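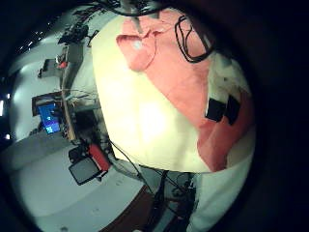
**Issue 14**

I'd been told to come to the Troltano workroom for a chat about desks, and I very nearly sat on the red office chair before I was waved off it. "Not that one, it tips," says the woman who has run the place for three years. So I perch on a stool with my tea, and we talk across a muddle of cables and a length of salmon-pink fabric.

She and her business partner make covers – for chairs, for cushions, for whatever people send them – and they do it all from one room, with the computer on the same long desk as everything else. Doesn't that drive them mad?

"It used to! We had the sewing in one place and the orders in another, and I was forever running down the stairs with pins in my mouth. I'd much sooner have wires everywhere and be able to see the screen."

The wires are a sore point, mind. She bought a set of cable clips from Jestbridge in January and they're still in the packet. "I look at them every morning. I think, after lunch. Then it's after lunch."

We get on to the pink. I love it (I'd have a whole sofa in it) but she wasn't sure at first. It's a colour they call Sundari, and it creases if you so much as look at it. "You fold it, you've got a line. You roll it, you've got a different line. I've stopped fighting. I drape it over something round and let it hang, and then I go and answer emails."

And there are a lot of emails. They sent out 3,057 covers the year before last and 3,608 last year, which sounds huge to me, though she pulls a face. "A good few of those were for Furnival, and they were all grey. Grey, grey, grey. I dreamt in grey."

Has she ever thought of moving somewhere bigger? There's a long pause and a look at the desk.

"We went to see a unit. It was lovely, it had a proper cutting room and a door that shut. I came home and felt a bit sad, to tell you the truth. Who would I shout at?"

I ask what she'd change if she could change one thing by tomorrow. I'm expecting the cables. "The chair," she says, and goes to put the kettle on again.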